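The notice for the woman from Neltcombe came in at 4 in the afternoon, on the paper's standard form, with two boxes left blank. The form allowed 1000 characters before the family was charged by the line. The daughter had used all of them and had continued in the margin.

The clerk entered the text in the order the form required: full name, place of birth, parents, schooling, employment, survivors, service. Employment was given as Echevarría, the cannery at Clitham, 25 years on the sorting line and then the office. The margin held the rest. It said that she could not sing and did so. It said that she had kept every key she was ever issued. It said that she had been engaged before, to a man who moved to the coast, and that this was to be left out if the brother objected.

The clerk called the daughter to ask about the brother.

"He hasn't seen it yet," the daughter said. "Does it have to be decided today?"

"The page closes at six."

"Then leave it out. Leave the keys in."

The clerk struck the line about the engagement and counted again. The total was still over. House style permitted three reductions without consent: a middle name could become an initial, a state could be abbreviated, and "passed away peacefully" could become "died." The clerk applied the first two. The third was permitted, but the daughter had underlined the word "peacefully," and the clerk had learned to leave underlined words alone.

The blank boxes were the photograph and the name of the funeral home. The funeral home was Ornemum – the clerk knew the phone number on the back of the form. The photograph was harder. The daughter had one from the cannery, taken in December at a retirement lunch, in which her mother was looking at someone else.

"Is that allowed?" she asked.

"The face has to be visible. It doesn't have to be facing front."

"She's laughing at something. I don't know what it was."

"That's fine."

The file arrived at twenty to six. The clerk cropped it to one column, checked that the spelling of the name matched the form, and placed it at the top of the notice. The text then ran two lines over. The clerk moved the charge for the extra lines to the correction account, which existed for errors made by the paper, and entered a reason code. The code was the one for a dropped line.

At six the page closed. The clerk put the form in the tray, margin side up, and opened the next one. 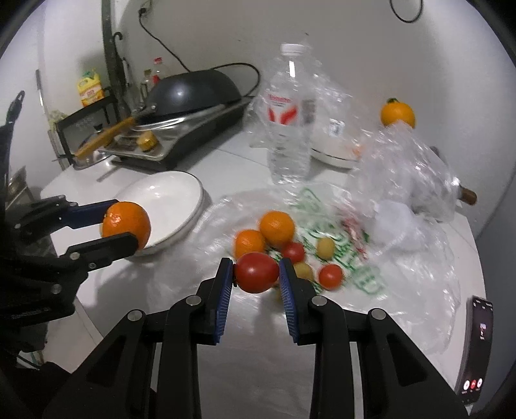

It was a short one, for a man who had filled it in himself and left only the date.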